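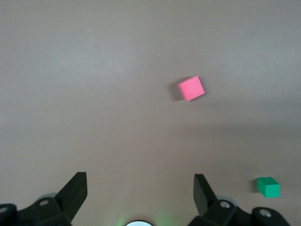
Figure 7.1 A pink cube and a green cube on a plain tabletop. Which of the two looks larger to you, and how sure are you?

Chapter 7
Cubes, Faces and the Space Inside

In this chapter you will learn to:
describe a cube using the words face, edge and vertex
find the surface area of a cube
find the volume of a cube and of shapes built from cubes
say what can and cannot be known about a solid from a single view

Words to know: face, edge, vertex (plural vertices), net, surface area, volume, unit cube

Starting off

Most of us met our first cube long before we met the word for it. It may have been a building block, or a die from a board game, or a lump of sugar in a grandparent's kitchen, and we learned a good deal by handling it. We found that it would sit happily on any side, that it could be stacked, and that its corners were unpleasant to tread on with bare feet. All of that is mathematics of a kind, and in this chapter we shall take what your hands know already and put it into words and numbers.

Begin with the green cube in Figure 7.1. You can make out two of its faces, the top one a lighter green and the front one a little darker. The pink cube, turned at an angle to it, shows its top face and only a narrow strip of one side. Yet you probably had no trouble in calling both of them cubes. Your mind supplied the faces that were hidden, and it did so without being asked - which is a wonderful thing for a mind to do, and now and then a risky one. A block with a square top might be a good deal taller or shorter than a cube, and from high above it can be rather hard to tell.

The question under the figure is of the same sort. The pink cube takes up more of the picture than the green one does. Before you write down that it is the bigger cube, though, think about what you would want to do if the table were in front of you. I expect you would want a ruler! The size a thing seems to have depends partly on where you are looking from and where the thing lies in your view, and a ruler laid along an edge takes no notice of either.

Talk about it

Work with a partner. Put two small boxes on a table, a little way apart, and turn one of them so that its sides no longer line up with the other's. Look at them from directly overhead, then from your chair, and then with your chin almost on the table. How many faces of each box can you see each time? What is the greatest number you can manage to see at once, however you move your head? Write your answer down and keep it safe, as we shall want it again in Section 7.2.

Now look at the shadows. In Figure 7.1 both cubes have a shadow on the left. What does this tell you about where the light is coming from? Would the shadows change if the cubes stayed where they were and somebody moved the lamp?

7.1 Naming the parts

A face is one of the flat surfaces of a solid. A cube has six faces, and every one of them is a square of the same size. An edge is the straight line where two faces meet, and a vertex is a point where edges come together. A cube has 12 edges and eight vertices, with three edges meeting at each vertex.

Do take a real cube and check these for yourself, even if you feel a bit old for it. Counting edges is easy to get wrong, and the usual slip is to count the same one twice when you turn the cube over. A good way round this is to stand the cube on the table and count in layers: four edges round the top, four upright ones, and four round the bottom.

Because the faces are all alike, one measurement is enough to describe the size of a cube completely. If you know the length of one edge, you know them all. The length of an edge is often written as a, and we shall use that letter for the rest of the chapter.

Worked example 1

The Gamage toy works makes painted cubes with edges 5 cm long. How much surface must be painted on each cube?

One face is a square with sides of 5 cm, so its area is 5 × 5 = 25 square centimetres.
There are six faces, so the surface area is 6 × 25 = 150 square centimetres.

For any cube, the surface area is 6 × a × a, or 6a².

Exploring packing

A shop in Skarkalcombe sells unit cubes for classrooms, each with edges of 1 cm. It has 2,000 of them to pack, and its boxes are cubes too, with inside edges of 10 cm. Try to picture the first layer on the bottom of a box: ten rows with ten cubes in each, making 100. Ten layers like that fill the box, so one box holds 1,000 unit cubes, and two boxes will take the lot with no gaps at all.

It does not often come out so neatly. Suppose the shop had 1,233 cubes instead. The first box would be full and 233 would be left for the second, enough for two complete layers and 33 cubes on top of them. Sketch what you would see if you took the lid off that second box and looked straight down. There is more than one correct sketch, so compare yours with your neighbour's - you may both be right.

Before you go on to Section 7.2, cut out a net for a cube from squared card, fold it, and hold it together with tape. Make the edges 6 cm long, and leave one face untaped so that it opens like a lid. You will be filling it in the next lesson.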